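Toolboxes are overrated. I kept one for years in my garage in Sustville, and most of what I wanted was under something else. A canvas roll is better for small jobs.
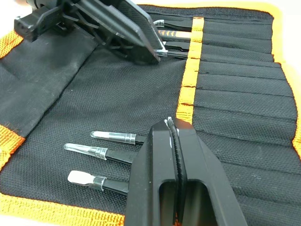 Black canvas roll with orange edging, opened out.

People complain that a roll has too many pockets. I would leave the spare ones empty. Fill every slot and the thing gets too fat to tie. 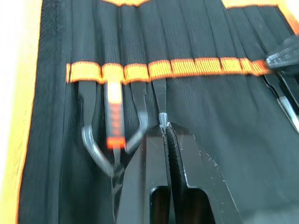 Vol. 3, No. 92

The elastic band matters more than the canvas. Loops hold a tool by its upper part, and a bright color shows you where to put it back. I would pay extra for good stitching there.

Soledad Aguirre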